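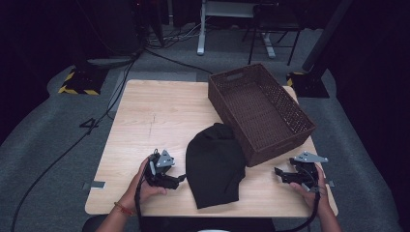
By Nadiia Nazarenko | 2018-06-18 | Work & Business

I used to fold clothes for a living, one summer, in the back room of a shop, and I was slow at it. So I was more curious than most when Zistach, the laundry and linen firm out past the ring road, said I could come and see how it is teaching machines to do the same job. I had a picture in my head of a big arm swinging about behind glass. What I got was people at small wooden tables, holding a black gripper in each hand and picking up clothes with them.

The people doing it are the ones who used to stand at the sorting line. Zistach has moved five of them off it so far, all folders or packers, and they now spend their shifts working with the grippers. You get a piece of clothing in a heap, you get a basket, and you deal with it using the jaws instead of your fingers. Then you do it again. Every go is recorded, and the recordings go to Gostix, the software company that is building the folding system, so that the robots have something to copy.

I had a turn and I was terrible! You hold the thing, you squeeze, the jaws close, and the cloth slides off somewhere you didn't want it. Black cloth is the worst because you can't find the edges. After ten minutes my wrists ached and I had produced something that looked like a hat. The man at the next table had got through a fair pile by then and was very nice about mine.

"You stop thinking about your fingers after the first week," said Weerasinghe, who runs the floor and was a packer himself until last October. "Before that you hate it. I dropped everything. I went home and tried to pick up my dinner with two spoons to practise." He has been at the firm long enough to remember when everything was folded by hand on long benches, and he says the new work is easier on the back and harder on the patience.

The target is 200 good recordings a shift for each person. A go where you drop something can still be used if you pick it up again properly, and a lot of the staff told me that was a relief, as they had expected to be marked down for every fumble. The first batch Gostix asked for was 1,000 recordings of shirts and tops going into baskets. That one is finished. Towels are next, and everyone I met is looking forward to towels, which have four corners and behave themselves.

The money was the first thing I asked about, obviously. Pay is the same hourly rate as the line with a bit extra for the training weeks, and shifts are shorter. There is a break every hour for hands and wrists, which was not in the original plan. Staff asked for it in the first fortnight and got it. They also asked for chairs that go up and down and are still waiting for those.

Then there is the other question, and I put it to everyone I spoke to. Are you teaching the thing that will take your job? I got different answers. One woman shrugged and said the job was taking her knees anyway. A younger packer told me he had already started looking elsewhere and would rather go early than be asked. Weerasinghe thinks the robots will get the plain stuff, sheets and towels and so on, and that people will be kept for anything with buttons, straps or a hood. He might be right. I didn't meet anybody who would put it in writing.

What the company will say is that there will be no redundancies while the recording work lasts, and that those who want to can train to look after the machines when they arrive. There are 2 places on the first maintenance course, run with Kumedent, the engineering outfit that will install the arms. More than two people want them - I heard that in the canteen from three of the people who want them. How the places get shared out hasn't been settled, and there was some grumbling about whether the day shift hears about these things first.

The arms themselves are due in October, to begin with on one line only. Until then it's grippers and baskets. Zistach is taking names for a second group at the recording tables, open to anyone who has been on the line for six months or more, and the list is on the board by the clocking-in machine. My advice if you're going for it is to ask for a light-coloured shirt on your first day.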